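Kondura: queue and ride wait records for Gistholm Park
Status: maintained. Last schema change: January.

## Contents

Kondura is a set of tabular records from Gistholm, a mid-size theme park with a seasonal calendar. Each row is one posted wait time for one attraction. The set was put together to study how wait times respond to parade schedules, ride closures and early entry for season pass holders.

| File | Rows are | Key |
|---|---|---|
| `waits.csv` | posted wait times | `ride_id`, `ts` |
| `rides.csv` | attractions | `ride_id` |
| `closures.csv` | closure intervals | `ride_id`, `start` |
| `parades.csv` | scheduled parades | `parade_id` |

`rides.csv` lists 40 attractions. Walkthroughs and playgrounds have no queue and are left out.

## Fields in `waits.csv`

- `ride_id`: string, stable across seasons. A ride that gets a new theme keeps its ID.
- `ts`: local park time, minute resolution.
- `posted_min`: integer, minutes as shown on the entrance sign.
- `line`: `main`, `single` or `pass`.
- `source`: `sign` or `app`.

Signs update in steps of five minutes. The app feed does not round, so the two sources should not be averaged. Where both exist for the same minute, both rows are kept.

## Known problems

1. The Fontana boat ride has 2 loading docks. Until the schema change they were logged as separate rides. Old rows have been merged under `fontana`, and the higher of the two waits was kept.
2. A `posted_min` of 0 can mean a walk-on or a blank sign. Check `closures.csv` before using zeros.
3. Weather closures of the Cilow coaster are often entered late. The `start` value may trail the real stop.
4. Pass-holder entry begins at 8:30. Rows before 9:00 cover the front half of the park only.
5. Posted waits are set by ride staff and run high near closing time. They are not measured waits.

## Loading

```
python load.py --in data/ --out kondura.db
```

The loader drops exact duplicates and rejects any wait above 400 minutes. Rejected rows go to `rejects.csv` with the original line number. Batch size defaults to 3000 rows; lower it with `--batch` on machines with little memory.

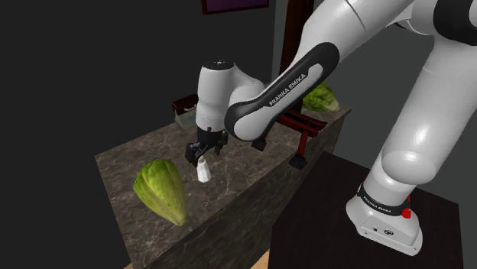

If the loader stops with `unknown ride_id`, update `rides.csv` first and run it again. A second run on the same output file is safe. Parade times can be joined on `ts` with the helper in `join_parades.py`, which takes a window in minutes on each side of the step-off time.

## Splits

Train and test are split by whole operating day. Splitting by row leaks, as neighboring rows are nearly identical.

## Contacts

- Schema and loader: Oriana Insaurralde
- Closure records: Samuele Bassi
- Parade schedule: Adelino Loureiro

Corrections to single rows should include `ride_id`, `ts` and the value you think is right.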